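Hardcover binding

A hardcover, also called a hardback or case-bound book, is a book with stiff boards joined by a flexible spine. The boards are usually covered in cloth, paper or leather. The pages are folded into sections, sewn or glued together, and fixed to the case by endpapers.

Decoration is often stamped on the cover with a heated metal die and a thin layer of foil. Gold is the most common colour for titles and crests.

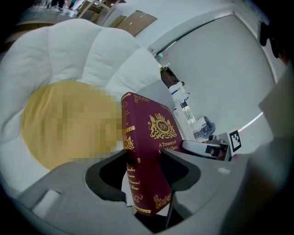
Sewn sections open flatter than glued ones and last longer – though they cost more to make. Most publishers now keep sewing for reference works, gift editions and collected classics. Paperbacks took over much of the cheaper market in the twentieth century.

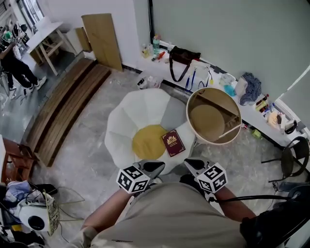 A burgundy book with gold lettering on a round seat cushion

See also: Bookbinding, Dust jacket, Endpaper, Paperback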